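Bread proofing in baskets: liner or no liner?
Ernis Home Baking Board > Bread and Dough > Equipment

kettleback
Posted Monday, 7:12 am

I've been baking the same sourdough for a couple of years and always proofed it in a mixing bowl with a dish towel. I'd like to switch to a basket. I don't want to spend much, and the shops near me in Kamutgate mostly carry the rectangular woven kind sold for rolls or bathroom shelves. The real cane ones have to be ordered.

My dough is 438 grams of flour at fairly high hydration, so it's sticky. Questions: does the shape matter, does it need a liner, and will a cheap basket hold up?

The shape I mean, longer than it is wide with a thick twisted rim:
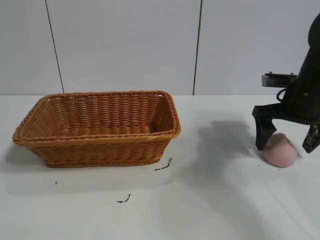
Replies (6)

millrace_2
Posted Monday, 7:40 am

Shape matters less than size. If the basket is too big the dough spreads out and you get a flat loaf. With 438 grams of flour you want the dough to fill a bit more than half the basket before the final rise. Measure the inside at the bottom. Most people measure across the rim and end up with one that's too large.

Use a liner. Wet dough in a tight weave without one is a mess. I used a plain cotton napkin for a long time and it worked the same as the fitted ones.

dryside
Posted Monday, 8:05 am

I disagree on the liner. I stopped using one and the crust got better. Rice flour mixed half and half with all-purpose, rubbed well into the basket, and the dough drops right out. With cloth you get a damp skin on the loaf and no pattern.

Cane takes up some moisture from the dough. Plastic won't, so if yours is plastic you may not see much difference.

millrace_2
Posted Monday, 8:31 am

That's fine for cane. The original poster is looking at cheap woven baskets, and I wouldn't put bare dough in one of those unless the label says it's food safe. Some of them are varnished. Put a cloth in it.

kettleback
Posted Monday, 12:20 pm

Thanks. I hadn't thought about varnish. I'll look at the label before I buy anything.

How do you both shape for a rectangle? I've only ever done rounds.

oatsandrye
Posted Monday, 1:02 pm

Pat the dough into a rough rectangle, fold the two long sides to the middle, then roll it up from the short end and pinch the seam. Seam side up in the basket. If it's sticky, wait 20 minutes after the pre-shape and try again with wet hands.

Check that your finished loaf will fit your pot, too. I had to buy an oval roaster because the long loaf didn't fit my round Dutch oven. You can bake it on a sheet with a pan of hot water underneath, but I get less rise that way.

On baskets, corners are the thing to look at. Rounded ones like this are easier to line, and the dough doesn't get stuck in them:

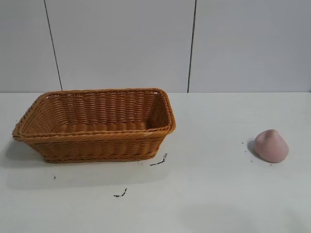

I proof in the fridge overnight, covered with a shower cap or a plastic bag. Cold dough holds its shape and it's a lot easier to score. I take it straight from the fridge to the oven at 6 in the morning and it's cool enough to slice by lunch.

If you proof at room temperature instead, start checking early. Mine is usually ready in 2 hours in winter and well before that in August. Poke it with a floured finger. If the dent fills back slowly, bake it.

dryside
Posted Monday, 5:48 pm

Agree on the cold proof. I'd still skip the cloth if you get cane. The Vudley is cheap enough and mine is on its 113th loaf (I keep a notebook). I never wash it. I let it dry by the stove and knock it out with a stiff brush.

chou_fan
Posted Monday, 6:15 pm

Had a Vudley, and one of the strands split after 3 months. Replaced it with the Chou, which costs more but feels heavier. Could have been a bad one. I did wash mine, so that may be my own fault.

kettleback
Posted Monday, 9:03 pm

I'm going to try a cheap one with a napkin first and see if I like the long shape before ordering cane. I don't have an oval pot, so it'll be the sheet and the pan of water this weekend. Does anybody use ice cubes in place of hot water, or is that hard on the pan?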